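Home | Projects | Staff | Past Issues | Contact
Print this page | E-mail this page

Setting Up and Intonating Second-Hand Electric Guitars on a Small Budget

Student project report, Brenanwood College, instrument repair elective
By Fionnuala Horgan

1. Background

The college music room has a rack of electric guitars that get used by the beginner classes. Most were donated. By June the teachers were complaining that several of them would not stay in tune past the fifth fret, and two had strings so high that new students were giving up on barre chords. A full setup at a shop in Druston costs more than some of these guitars are worth.

My project was to see how much of that work a student could do with basic tools, and whether the result would hold up through a term of regular use. I set a limit of $100 for strings, parts and consumables. Tools were borrowed from the workshop and are not included.

2. Choice of instruments

I picked two guitars with different problems. The first was a Jellurmont, a solid-body with a bolt-on maple neck and a hardtail bridge. It had a forward bow in the neck and very old strings. The second was a Thampi with a shorter scale, a glued neck and a separate bridge and tailpiece. Its action was low enough, but it buzzed on the bass side and the nut slot for the G string was pinching.
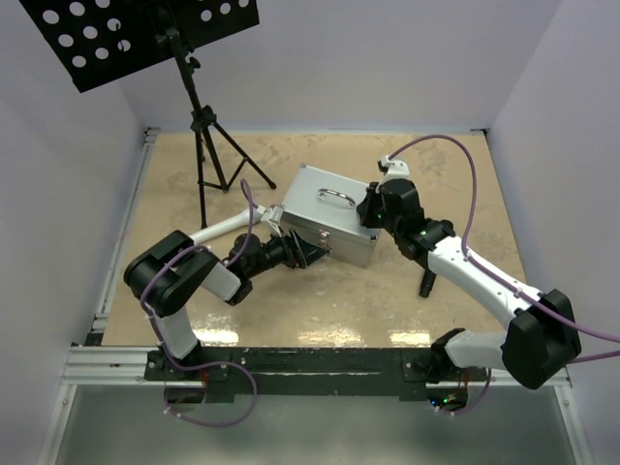 Before changing anything I tuned both guitars to standard pitch and wrote down the neck relief, the string height at the twelfth fret and the difference between the open string and the same string fretted an octave up. I did this in the morning and again after lunch. The readings on the Jellurmont moved slightly between the two sessions. The Thampi readings did not.

3. Method

The order of work matters, as each adjustment affects the ones after it. I used the same order on both guitars:

- clean the fretboard and fit new strings
- adjust the truss rod
- check the nut slots
- set the string height at the bridge
- set the intonation
- set the pickup height

I turned the truss rod no more than a quarter turn at a time and let the neck settle for 60 minutes before measuring again. The Jellurmont needed three adjustments. The Thampi needed one, in the opposite direction, to give the neck a bit of relief. 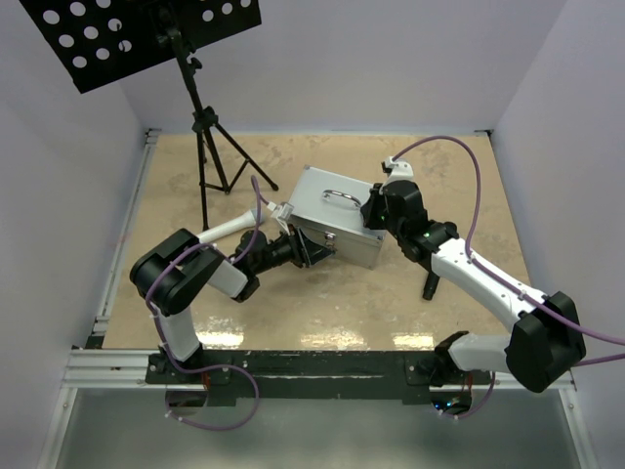 The nut on the Thampi was the hardest part. I did not have proper nut files at first and tried folded sandpaper, which widened the slot at the top but left it tight at the bottom. After that I borrowed a set of gauged files and took the slot down a few strokes at a time, angled back toward the tuning peg. I also put a small amount of graphite in each slot.

Intonation was set with a strobe-style tuner app. If the fretted note was sharp the saddle went back, and if it was flat the saddle went forward. The low E saddle on the Jellurmont ran out of travel before it was right. I took the spring off the screw, cut it shorter and put it back, and that gave enough room.

4. Results

Both guitars were better than when I started. The Jellurmont now plays in tune up to the twelfth fret on every string except the low E, which is still a touch sharp. The Thampi no longer buzzes on open strings, and the G string returns to pitch after a bend.

There is still a faint buzz on the Thampi at the fourteenth fret. I think one fret is high. Levelling was outside the scope of the project and I did not want to learn it on a guitar that belongs to the college.
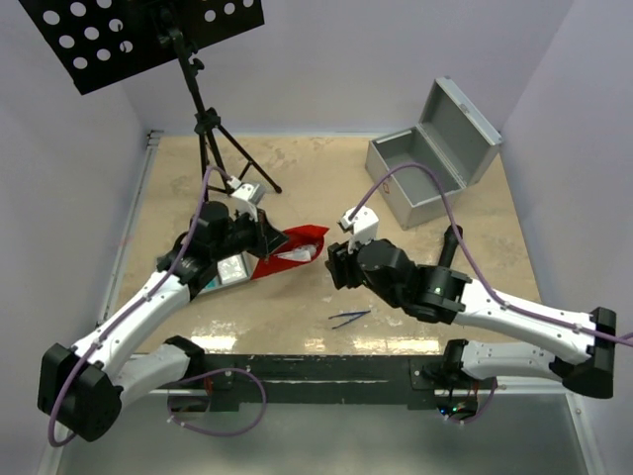
I asked the beginner class to play both guitars without telling them what had been done. Most of them preferred the Jellurmont, mainly for the feel of the neck. A couple said the Thampi was easier on the fingers but that they did not like the weight.

I stayed inside the budget. The largest cost was strings, as I broke one and had to open another set. The steel rule was the next largest.

5. Problems and changes

My first set of height readings was no use. I had taken them with the guitars lying on their backs, and the weight of the neck changed the numbers. All the readings in my logbook after page four were taken in playing position.

I would also buy the nut files at the start, or leave the nut alone.
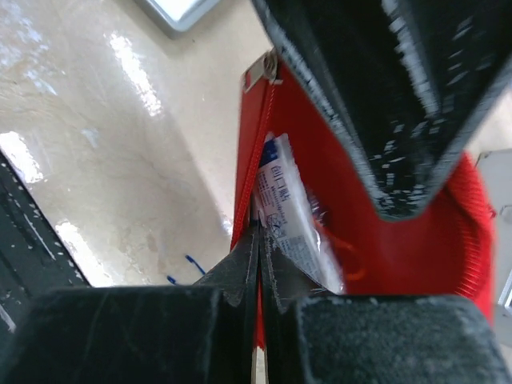 Student Projects, Issue 2, page 17

6. Further work

The remaining guitars in the rack could be done the same way. I have left my logbook and a one-page checklist in the music room cupboard. Someone with fretwork experience should look at the Thampi before it gets another set of strings. The old strings went in the metal recycling.

Print this page | E-mail this page

Comments (3)

Gaz_on_bass
Good write-up. What gauge strings did you end up using? Going from 9s to 10s will pull the neck forward again.

F. Horgan
10s on both. The Jellurmont had 9s on it before, so some of the truss rod work was for that.

oldtremolo
I had the same saddle problem on mine. You can also turn the saddle around on some bridges and get a couple more millimetres without cutting the spring.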